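Grip and Comfort in Household Hand Tools

Final report, Introduction to Product Design
Group members: Remigiusz Lis, Jolanta Krawczyk, Igor Kozłowski
Advisor: Sławomir Kaczorowski

1. Background

Our group wanted to know why some hand tools are tiring to use and others are not. Most people own a few cheap tools and use them a few times a year, so they rarely get used to a bad handle. We looked at handle shape, handle thickness and surface texture.

2. Method

We asked 12 students from outside our course to drive screws into a softwood board. Each person worked with 3 handles: a smooth round one from Imwood, a ribbed one from Greditz and a thick soft one from Yammine. The order was changed from person to person. After each handle they rated comfort and slipping on a scale from one to five and wrote a short comment. The whole session was held in October in the ground floor workshop. We stopped each trial at 900 seconds, even if the screws were not all in.

3. Results

The ribbed handle got the best score for slipping. The thick soft handle got the best score for comfort, but people with small hands marked it down and two of them switched hands during the trial. The smooth handle came last on both questions. Several comments said it was fine at first and got worse once their palms were sweaty.

We expected the ribbed handle to cause sore skin. Only one person mentioned this.

4. Problems

The boards were not all equally hard. Igor noticed this after the fourth person, and we swapped two boards, so the early results are less reliable. We also did not measure hand size, which we should have done. The form asked if hands were "small, medium or large" and people judged this very differently.

5. Further work

A second test should use one type of board and a torque gauge. Jolanta has started a new form that includes palm width. We would also like to include older users, who may care more about thickness than texture. 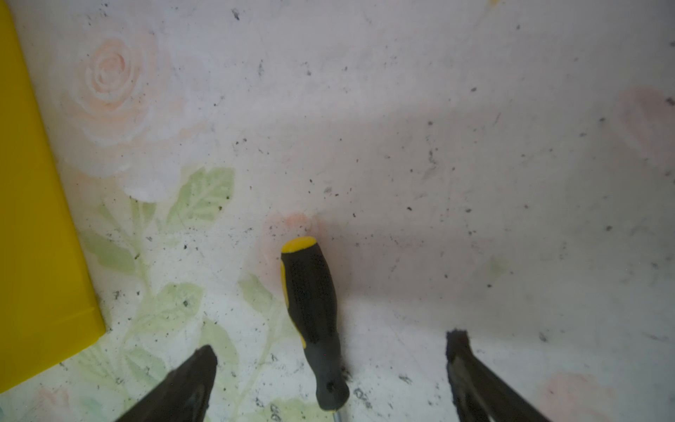 Figure 1. Screwdriver with a textured black and yellow handle.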